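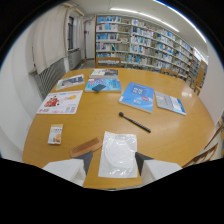 Brillthorpe Chamber of Trade – Export Documents Desk

Section 4: Applying for a preferential certificate of origin

Use this section when your goods are going to a country that has a free trade agreement with ours and your buyer wants to pay the lower rate of duty. For goods going anywhere else, use the ordinary certificate in Section 3. If you are not sure which applies, check the country list in the Lirar portal under Help, Agreements.

Before you start

You will need:

Your Lirar user name and your exporter number
The commercial invoice, as a PDF
The packing list, if there is more than one package
The tariff code for each line of goods, to at least six digits
A supplier's declaration for any goods you did not make yourself

The portal signs you out after a spell with no activity and does not keep unsaved work. Have everything in one folder before you sign in.

4.1 Starting the application

1. Sign in to Lirar and choose New Certificate, then Preferential.

2. Pick the country of destination. The agreement name appears beside it. If two agreements are offered, ask your buyer which one they intend to claim under and pick that one.

3. Enter the exporter's name and address exactly as they appear on the invoice. Abbreviations count as a difference, so "Rd" on one and "Road" on the other will be sent back.

4. Enter the consignee. "To order" is accepted under some agreements only. The box turns grey if it is not allowed.

5. Press Save Draft. Write down the draft number.

4.2 Adding the goods

1. Press Add Line and type the tariff code. The portal fills in the heading text, which you can leave alone.

2. In the Description box, use the wording from the invoice. A trade name by itself will not do. "Buko 742" tells a customs officer nothing; "hand-operated label printers, model Buko 742" is fine.

3. Enter the gross weight in kilograms and the number and kind of packages.

4. Choose the origin rule from the list. For goods made wholly in this country, choose Wholly Obtained. For goods made with imported parts, choose either Change of Heading or Value Content, as set out in the agreement for that code.

5. If you chose Value Content, the worksheet opens. Fill in the ex-works price and the value of all parts from outside the agreement area. The portal works out the percentage.

6. Repeat for each line, then press Save Draft again.

Note: Sorting, repacking and putting on new labels do not give goods a new origin under any of the agreements we handle.

Caution: Do not change the ex-works price to make the percentage come out right. The figure is checked against your invoice and may be checked again by customs after the goods have arrived.

4.3 Sending and printing

1. Attach the invoice and any supplier's declarations. Each file must be under 7 MB.

2. Tick the exporter's declaration. Only a person named on your signing form may do this.

3. Press Submit. Applications received by 2 p.m. on a working day are looked at the same day.

4. When the status changes to Approved, press Print. Load the numbered certificate paper face up in the lower tray. On the older Iwasaki printers, set the paper type to Heavy first or the sheet will jam at the rollers.

5. Print one original and two copies. Sign the original in blue or black ink in box 11.

Caution: You can print the original once. If it is spoiled, do not correct it by hand. Write CANCELLED across it, return it to the desk and ask for a reprint.

4.4 If the application is sent back

Open the draft and read the remark beside the red flag. The usual codes are:

Code 12: address does not match the invoice
Code 15: tariff code missing or too short
Code 21: supplier's declaration out of date
Code 30: signatory not on file

Put the fault right and press Resubmit. There is no second fee if you do this within 7 days. After that the draft closes and you will have to begin again from 4.1.

For help, ring the desk on extension 3288 and have your draft number ready.

Certificates issued after the goods have left are covered in Section 5.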